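Solico Shelf Trial – progress note to Zovholm
February 8, 2018

Sorry for the short one, we are behind on write-ups. Question you funded was plain: can a machine do the shelf and bin chores in a stockroom yet. Answer so far – some of them, slowly.

January went mostly to totes. Picking up a bin with boxes in it, holding it level, getting it near a shelf. Mali Skyrme redid the grip settings twice and the drops went down. 300 runs logged on bins alone, 2392 across all chores.

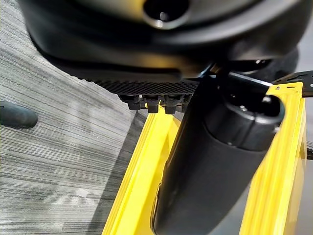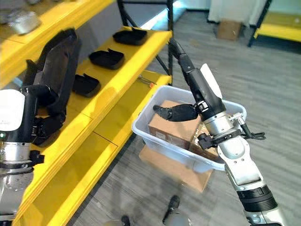
Inese Raudsepp

Still weak on small stuff. Hand tools on a shelf are bad, thin things worse. Trays ok if they are spaced out, not ok when they touch. Folding box flaps not started. Tight spots near shelf posts need a person watching, so no unattended work yet and I would not promise it for spring.

Money: 2 spare wrist cables bought, 13 hours of extra bench time at Dobson. Both inside the budget. Kristaps Juška has the recepits.

Next: mixed bins, heavier boxes, then floor pickup. Scraps on carpet is the one the store people keep asking for. Need your ok on the second set of fingers before we order – pls reply to me or Kristaps, either is fine. Full run logs to follow wiht the next report.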